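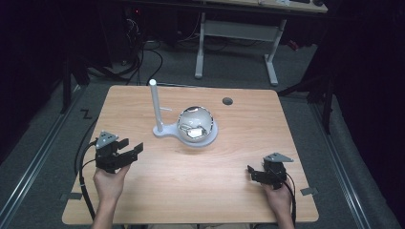

A desk should hold what the work requires and one thing more, a reader wrote to this magazine in June, and the one thing more should never be a paperweight. The letter drew more replies than any other item in the issue. Several correspondents defended the paperweight. Others asked what might properly take its place, and whether an object kept on a work table for no practical purpose deserves the space it occupies.

The question has occupied the Pladmont Center for the Applied Interior for 3 years. Its lending collection of table objects, housed on the upper floor of a former seed warehouse in Horham, now holds 200 pieces. Staff at local offices, schools and clinics may borrow a piece for 9 weeks, keep it on the table where they ordinarily work, and return it with a short written account of how it was lived with. These accounts, filed by object, are open to visitors and make up the larger part of the Center's published research.

Among the pieces most often requested is the Lilo, a white plastic stand with a chrome ball. Its parts are few. A tall rod rises from the narrow end of a flat base, a thin peg reaches out from the rod, and the ball rests on the wide, round end of the base. The outline of the base suggests an old keyhole, and borrowers frequently mention it. One account, from a school office, describes the piece as a floor lamp for a very small room. Another compares it to a bus stop.

The catalog places the Lilo under the heading of reflective objects, a group that has proved more demanding than the Center expected. A matte object keeps to itself. A polished sphere takes in the window, the ceiling and the person seated before it, and returns all of them bent. Some borrowers find this restful, particularly in rooms with little to look at. A smaller number have asked to exchange the piece in the first week, reporting that they were aware of their own movements at the edge of their vision. The Center recommends that such objects be placed beyond the keyboard, toward the middle of the table, and to one side of any strong lamp.

The surface beneath has received equal attention. The Center lends its pieces for trial on tables of pale, fine-grained wood, a choice made early and retained after some debate. Dark tables were thought handsome, and they show a white object to advantage. They also show dust, fingerprints and the rings left by cups, and the written accounts from the first season dwelt on these matters at the expense of the objects themselves. A light surface is more forgiving. White plastic sits quietly against it, with enough contrast to keep its outline, while chrome picks up a little of its warmth.

Cable openings were the subject of a separate study. Most modern work tables have at least one, usually a small round hole near the back edge, fitted with a grommet. Designers tend to regard the opening as a service detail, to be hidden where possible. The Center's position is that a dark grommet in a pale tabletop is a visible mark and ought to be treated as part of the composition. An object set directly in front of it will appear to be covering something up. Set well to one side, object and opening can be read separately, and the back of the table gains a certain order.

Size has been harder to settle. The acquisitions policy first limited pieces to those that could be lifted in one hand, and this remains the working rule. Height was left open. Tall, slender objects such as the Lilo take little of the tabletop and can be seen over a stack of papers – an advantage noted in accounts from the county records office, where the stacks are considerable. They are also more easily caught by a sleeve. The Center now asks that they be kept clear of the front edge.

Care is simple and is set out on a card supplied with each loan. Plastic parts should be wiped with a damp cloth and dried. Chrome should be dusted before it is rubbed, as grit will mark a mirror finish, and abrasive cleaners are not permitted. Loose parts travel in their own pouch. The card was revised last winter following the loss of a ball, later recovered from a heating duct.

A selection of 100 accounts will be shown this fall in the ground-floor gallery, beside the objects they concern. The display has been prepared with Yimyam, the Horham lunchroom, which will give over its long counter to borrowed pieces for the length of the exhibition and has agreed to keep a notebook of its customers' remarks.

As for the paperweight, the collection does contain a number of them. They are lent on the same terms as everything else, though the Center asks borrowers to state in their accounts whether any paper was placed underneath. The replies to date are mixed. One borrower, at a dental practice, kept a glass dome for the full 9 weeks on top of a closed appointment book and requested it again the following spring.

Visitors may consult the catalog in the reading room from ten in the morning. Loans are arranged at the desk on the upper floor.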